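Community Help > Design and Lettering > Fonts and Licensing
Last updated November 28, 2018

Desktop license and a logo for a small shirt business

mellelthorpe_prints

Hello everyone! I've been reading along here for a while and finally have something of my own to ask. I run a small shirt and tote business and would like a proper wordmark before the spring fairs.
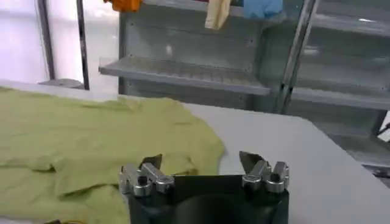
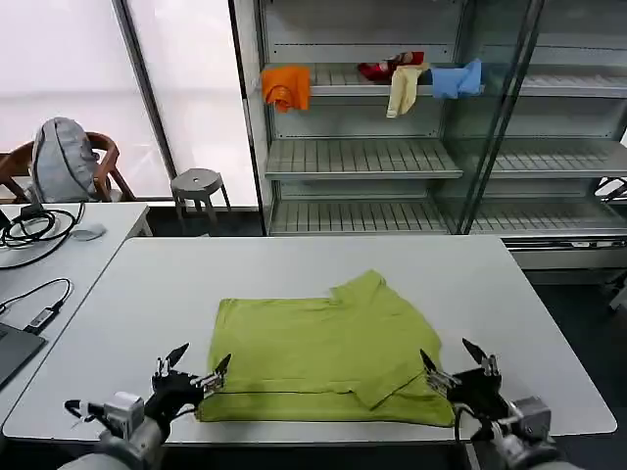
I bought the desktop license for a typeface called Koten (the three-weight family, $272, and I did gulp a little). Can I draw my logo with it and print that logo on shirts I sell, or do I need a second license for the shirts? The license text talks about "embedding" and "end products" and I've read it so many times that the words have stopped meaning anything.

urkport_type

Welcome! With most desktop licenses, a logo you set in the font and then convert to outlines is fine to use, and printing it on shirts is fine too, as the shirt carries a drawing of the letters and no font file goes anywhere. Where people run into trouble is with a clause on merchandise. Some foundries cap the number of items, and some want an extra fee when the lettering itself is what you're selling – alphabet posters, monogram mugs, that kind of thing. A business name on the chest usually falls outside that, but "usually" is doing a fair bit of work in that sentence, so look for a heading like "Products for Resale" and read whatever sits under it. If it's still muddy, write to the foundry. I wrote to one in September over a very similar point and had a friendly reply in 3 days, and I kept that email with my receipt.

One more thing while I'm rambling: if you hire somebody to finish the logo, they'll generally need their own license to open your live text. Send them outlines and you avoid the whole matter.

inkandpaper30

just use a free font, there are tons

lettersbylamp

I'd be a bit careful with the free ones, dear poster. Plenty of them are free for personal use only, and a shop isn't personal use. I used one called Aguirre on a batch of 30 tote bags before I opened the little text file that came with it, and ended up paying for the commercial version anyway (a fair price, and it's a lovely face, so no hard feelings). Do read that file first. Good luck with the fairs, and please come back and show us the wordmark when it's done!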